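Re: [brevden-workshop] Bottle sorter, is it ready for November?

On 3 October 2018 the Rarkier build list wrote:
> The hand is on the arm and the belt is in place. We think
> it can move drinks bottles from the belt to the tray by the
> November open evening. 13 good picks in a row last night!
> Can we have the big bench until then?

13 in a row is nice. 13 out of how many? The Engström gripper had a good night too, and then dropped everything we gave it for 2 weeks. I'd want to see 105 picks logged, failures included, before anyone prints a poster.

I'm also not sold on four fingers and a thumb for this job. A bottle is a cylinder. Two padded jaws would do it, and there'd be far less to mend.
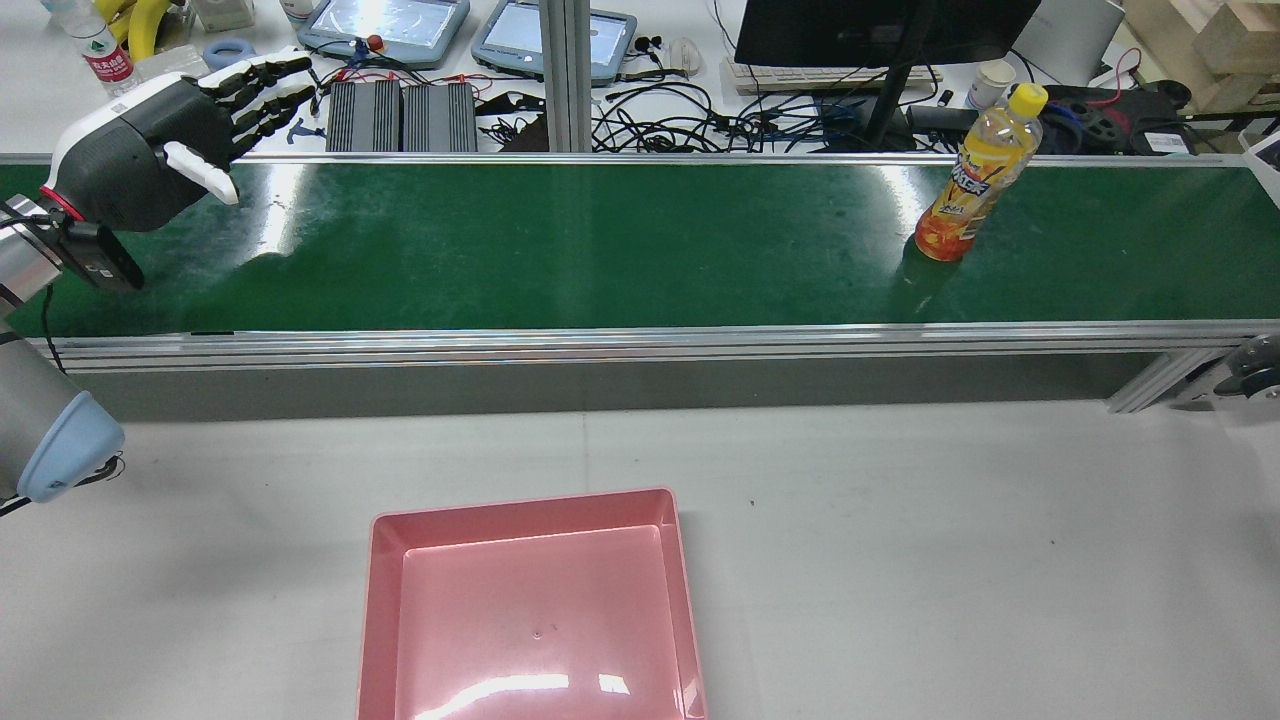

Does the belt have to stop for each pick?
For now it should, as the arm has no way of knowing the belt speed and will close its fingers where the bottle used to be.

If somebody wants to fit an encoder to the roller, fine, but do it after the log. Polis has spare ones in the drawer under the lathe, or did.

As for the bench, I'd say 5 evenings and then we look again. Other people have things to build. And please try it with a half-empty bottle as well as a full one, they tip quite differently.

-- 
Brevden workshop list
Reply to the list, and trim your quotes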